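Last updated: Saturday, March 25, 2023

Print this article | E-mail this article

The Bracelet That Talks When You Can't

Kumudini Dissanayake wore the same stainless steel bracelet for eleven years before anyone needed to read it. She was on a bus, on her way home from work, when her blood sugar dropped and she stopped making sense to the woman in the next seat. The woman turned over her wrist, found the words TYPE 1 DIABETES and a phone number, and told the driver to pull over.

"I don't remember any of it," Dissanayake says. "I remember the ambulance, and my sister already knowing where I was."

She now works the counter at Chowdhury, a jewelry and engraving shop in Dudstead that has made medical ID pieces for most of its history. On a typical morning she sees a parent buying a child's first bracelet, someone replacing a clasp, and someone who has been told to get one and doesn't want it.

The last group interests her most. Many of them are newly diagnosed, and they have never liked wearing anything on the wrist. She shows them the pendants first, then the slim chains, and leaves the heavy curb links in the case until they ask. The shop stocks 106 styles. Most people choose from the same handful.

Price is the other worry. A plain steel bracelet costs a small fraction of what a gold one does. The most expensive piece in the case, a men's solid gold link bracelet with the medical symbol set in red enamel, sells for $1,255. A lighter version of the same design is $920. Engraving is included with both, up to five lines on the back of the plate.

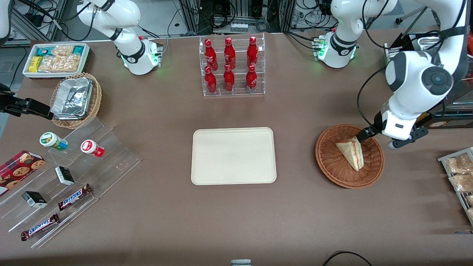
GASTDALE, March – Five lines is less room than it sounds. Parveen Siddiqui taught first aid here for years before she began advising people on what to put on their IDs, and she says the most common mistake is trying to fit a whole medical history onto a plate the size of a postage stamp.

Her order is simple. The condition or allergy goes first, in the words a stranger would understand. Next come any medicines that would change how a person is treated in an emergency, such as blood thinners or insulin. Then a first name, and a phone number that someone will answer. If there is space left over, she leaves it blank so the letters can be cut larger.

"I've seen beautiful bracelets I couldn't read without my glasses," Siddiqui says. "Script lettering is lovely on a wedding ring."

She also tells people to check the phone number every year. Numbers change, relatives move, and a bracelet bought at diagnosis may still carry the landline of a house that was sold long ago. Prescriptions change too. Anyone who switches or stops a medicine listed on the plate should have it re-engraved, and a good shop can say whether the metal is thick enough to be polished down and cut again. Plated pieces usually aren't.

Metal matters for comfort as well. People with a nickel allergy do better with titanium or higher-karat gold, though softer gold scratches sooner and the engraving can wear. Steel holds up well to swimming and dishwashing. Leather and fabric bands are easy on the skin, but they need replacing, and Siddiqui suggests keeping 2 of them so there is always one to wear while the other is being cleaned.

One newer line, sold under the name Emar, adds a small code to the back that opens a longer record on a phone. Siddiqui doesn't mind the idea, provided the main facts are still engraved beside it. A phone can be dead or out of signal range.

Fit comes up less often than it should. A bracelet that slides halfway to the elbow is hard to find under a sleeve, and one that pinches gets left on the nightstand. Dissanayake measures the wrist just above the bone and adds half an inch. For children she adds a little more and asks the parents to come back when it gets snug.

Her own bracelet has been back to the bench once since the bus ride. She had the clasp replaced and her sister's new number put on.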